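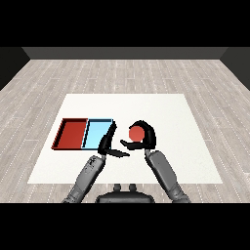
Our project is about the floors in old rental houses and how much noise they let through to the neighbors below. We chose this subject in April, when two members of our group lived in Eltdale and could hear every step from the apartment upstairs. In most of the houses we visited the floor is made of wood, and the direction of the boards was the first thing we wrote down. Gray planks laid in long strips from the front of the room toward the back wall, with the seams all running one way, are the type of floor we call "lengthwise" in this report. The other type, where the boards go from side to side, we call "crosswise."

The group members are Zsófia Lakatos, Attila Boros and Enikő Balogh. Our teacher was Anikó Rácz, who helped us with the plan and lent us the sound meter.

Background

Steps make a different kind of noise than voices or music. The foot hits the floor, the floor shakes a little, and the shaking goes through the beams into the ceiling below. A thick wall does not help much with this. In the houses in Eltdale the beams are mostly old and the space between them was often filled with sand or ash. When owners repair a floor they sometimes take out this filling, and the people below complain after that. We heard this story in more than one house, but we could not find a written source for it, so please read it as an opinion of the tenants.

What we did

We visited 11 apartments, all of them above another apartment where the tenant agreed to let us in. Eight of them were in Eltdale and the others were in Besden. In each one Attila walked from the door to the window and back in the same pair of shoes. Then he dropped a rubber ball from the height of his knee. Enikő stayed downstairs with the meter in the middle of the room. Zsófia wrote the numbers and asked the tenants some questions about their sleep and what hours are the loudest.

We repeated the walk with a rug on the floor. The rug was a cheap one, bought in the Pap store in Besden, and we carried it with us on the bus, which was not easy.

Results

The rug made the steps quieter in every apartment. The difference was bigger for the shoes than for the ball, and we did not expect this. Before the visits we thought that a soft ball and a hard shoe would be changed in the same way.

Lengthwise and crosswise floors did not give clearly different results. Where we found a difference, it could also come from the age of the house or from what was lying under the boards. We could not open any floor to look.

The tenants' answers were more interesting to us than the numbers. Rozália Veres, who has lived in her apartment in Besden since 2000, told us that she does not mind the steps in the day at all, only the chairs at night. Several others also spoke about chairs. We had no test for chairs in our plan, and it was too late to visit the first houses again.

Problems

The meter also recorded the street. In two apartments near the Clendeletti bakery there were delivery trucks, and we had to wait a long time between the walks. Attila also walked more softly in the later visits, as Enikő noticed, maybe because he was tired. We tried to correct this by counting the steps out loud, but the early and the late visits are still not fully equal.

If another group continues this work, we recommend to use a machine or a falling weight for the steps, to add a test with a chair, and to ask the owner about the filling before the visit. The question sheet and the table with all measurements are kept with our teacher.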